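Can I paint over stained pine floorboards without sanding to bare wood?

Home and Garden > Floors > Wood
Asked November 19, 2020
3 answers

We bought a house outside Jascombe with pine boards all through the downstairs, 489 square feet not counting the closets. The old finish is an orange stain with some kind of clear coat on top. It's worn through by the back door and in front of the stove. Everywhere else it's still pretty hard.

I want to paint it dark green. The guy at the Rarno hardware store said I have to sand down to bare wood or the paint will peel within a year. The rental place wants 105 dollars a day for a drum sander and I have never used one. My brother-in-law says just scuff it by hand and use a good primer.

Other things that might matter: there's a dog, we wear shoes in the house, and the gaps between the boards are full of old dirt. There's one soft board near the stairs that I plan to replace first. I also don't know if I should fill the gaps or leave them.

For color, the first one has the green boards and the last one has the green tile behind the screen. I like the floor more than the tile.

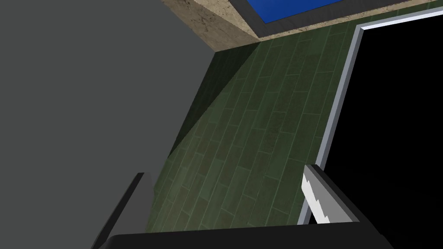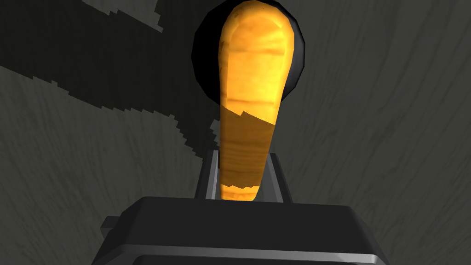
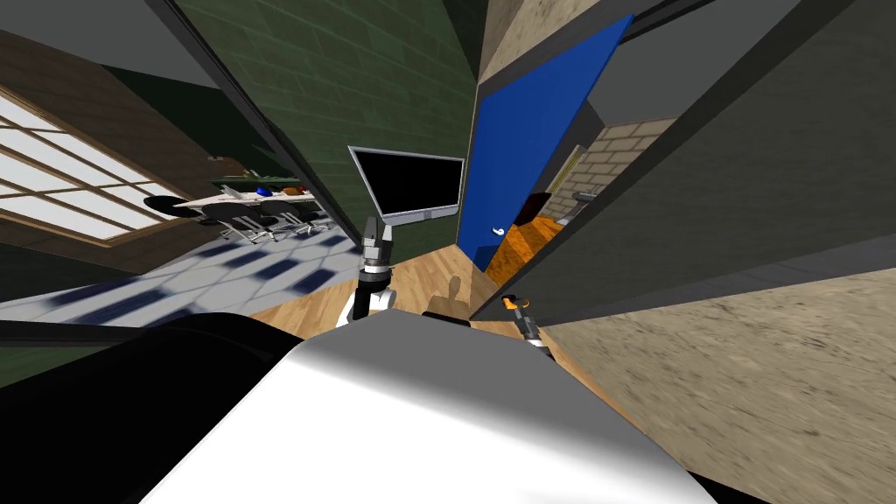
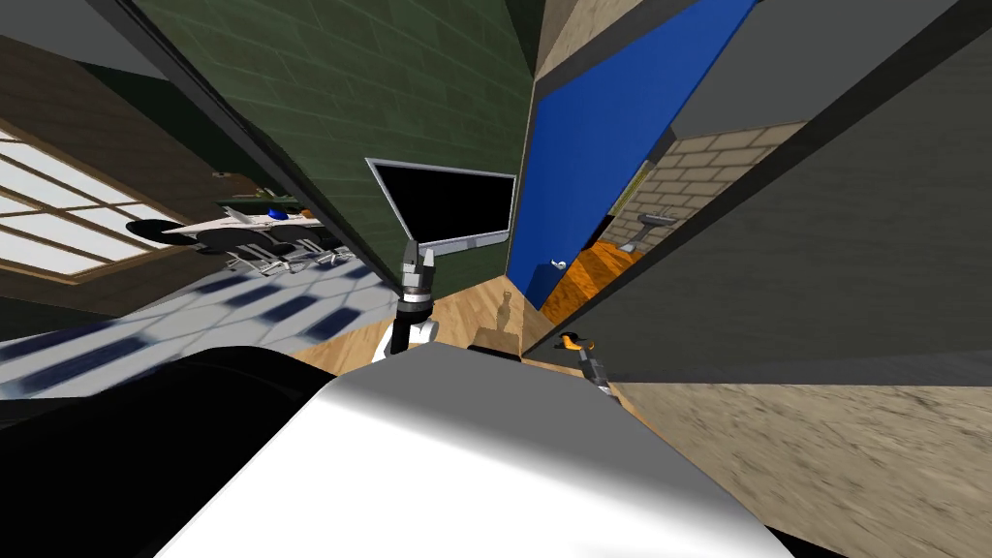

Cleiton Dantas
You don't need bare wood. You need the shine gone. Wash the floor with a degreaser, rinse it twice, let it dry overnight, then go over it with 120 grit on a pole sander or a rented orbital. Vacuum, wipe with a damp rag, prime. Use a bonding primer that also blocks stain, because pine knots will bleed yellow through green paint and even more through white.

Two thin coats of porch and floor enamel after that. I waited 16 hours between coats and a week before moving furniture back. Leave the gaps alone. Filler cracks out when the boards move in winter. Scrape the dirt out with a putty knife and vacuum.

Check for wax before you start. Rub a hidden spot with mineral spirits on a white cloth. If it comes up yellowish and greasy, you have to strip the wax or nothing will stick.

14 people found this helpful

floorsbyhand
Rent the sander. I did mine the lazy way in March and it chipped by the front door.

Esko Mäkelä
Depends what the one above used for primer. Mine is a scuff and prime job with Walow floor enamel and it's been down eight years. It has scratches from chair legs and I touch them up when I get to it. Save a jar of the paint.

If the house is old, test the finish for lead before you sand any of it, even by hand. The kits are cheap. Do the soft board first like you said, and prime the underside of the new one too.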